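Open day at Utovville: block sorting on the Staretti arm

The Utovville workshop opened its doors to members on Jul 13, 2025. The main demonstration was a sorting task: toy building blocks in red, blue and yellow, one three-bin organizer, one color per bin. Marius Barbu ran the arm and Rehema Mosoti took questions.

The arm is a Staretti with a two-finger parallel gripper and a small camera at the wrist. It was driven by hand through a leader arm for the first session and by a trained policy for the second. The policy was trained on 3170 recorded picks, the earliest of them from January. Mosoti noted that the first 2000 were made with a single layout of blocks and contributed little to performance on new layouts.

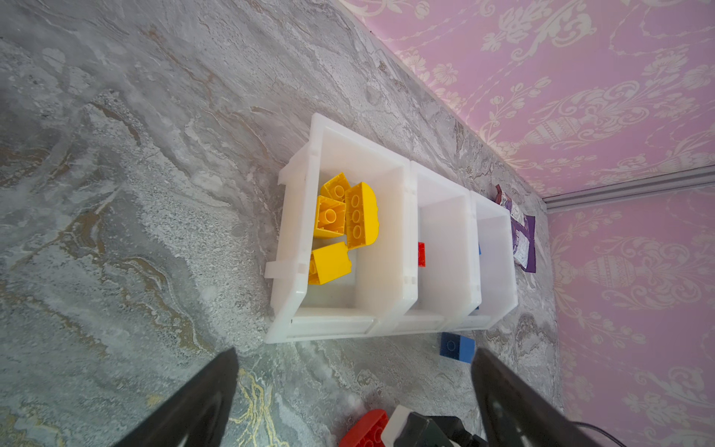
Wrist camera view, with yellow blocks in the nearest bin.

Most questions concerned grasp failures. Barbu listed curved blocks as the hardest class. The fingers are flat on the inside, and a rounded top gives them little contact area unless the approach is turned to meet the straight sides. Blocks resting studs-down are easier to grip but are sometimes released at an angle, so they land tilted in the bin. The task counts this as a success, as only color is scored.

A second question was about the floor pattern. Gray veining on a pale surface produces false edges in a depth estimate. The policy uses color images only, and Mosoti reported no measurable effect from the marbling. Glare from the window was a larger problem in earlier tests.
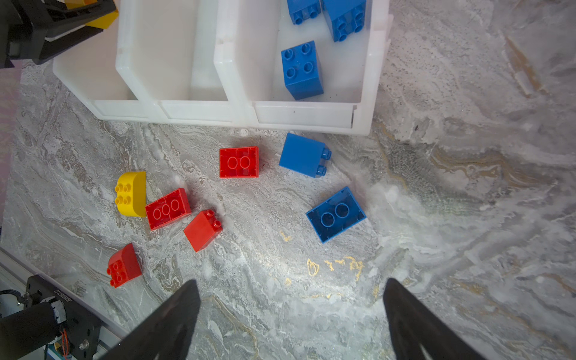

Cycle time and hardware notes

Mean time per block under the policy is 6 seconds. Under manual control it depends on the operator. Visitors who tried the leader arm were given 34 seconds each, and several asked for a second turn.

The finger pads are printed by Plolel. The controller software is Pîrvu, run on a desktop machine with one graphics card. Members who want the parts list or the training settings can request them from Barbu at the workshop desk.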